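The Stesholm Letters, or How I Became a Person Who Argues About Crosswords

I have been doing the Foley crossword every morning for long enough that my opinions on it have hardened into something like a religion. It's a small puzzle. It goes out by email at an hour when decent people are asleep, it's compiled by someone who signs off as Ekis, and it has 646 subscribers, a number printed at the bottom of every issue with what I choose to read as pride.

I was raised on the other kind. My grandfather did the big Sunday grid in ink, mostly wrong, and then complained at the paper until lunch. I assumed for years that this was how it was played: you wrote down a guess, and then you defended it.

Ekis does not reward this approach. A typical clue from last week read "Left in charge, oddly quiet (4)" and I sat with it through two cups of coffee and most of a phone call with my dentist's office. I still don't have it. I have a theory about it, and the theory has five letters.

The trouble started with puzzle 543. Seventeen across was "Bridge builder's regret," and the answer, when it came out the next day, was GRUVUDBRIDGE. Gruvudbridge is a place. I looked it up. It has a gas station and a church and, as far as I could learn, no bridge. My feeling was that a fair clue should be solvable by someone who has not been to Gruvudbridge, and I put this feeling into an email of 300 words, which I then cut to 300 different words and sent.

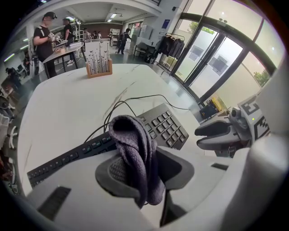 Sinéad Horgan wrote back to the whole list before Ekis did, and her view was that I'd missed the crossing letters, all of which were perfectly gettable, and that if I had the G and the V I had no business complaining about geography. She had finished it on the bus. She added that place names have been in crosswords as long as there have been crosswords, and would I like the rivers taken out too.

I would, a little. I have never enjoyed a river.

Still, she had a point about the V. I went back to the grid and found I'd been so sure of a wrong answer at four down that I had built an entire corner on it, like a man putting a porch on somebody else's house. Once I took that out, the rest came along without much fuss. I did not mention this to the list.

Ekis answered two days later with a single line saying that Stesholm would be appearing in July and that I might want to get ready. So I have been reading up on Stesholm. There is a ferry, and there was once a dispute over herring. I know the name of a bakery there. If the clue turns out to be an anagram and needs none of this I will be very calm about it, and I'll write no more than one email.

My sister thinks I should switch to number puzzles, where there's less to take personally. She doesn't know about the time I wrote to the sudoku people.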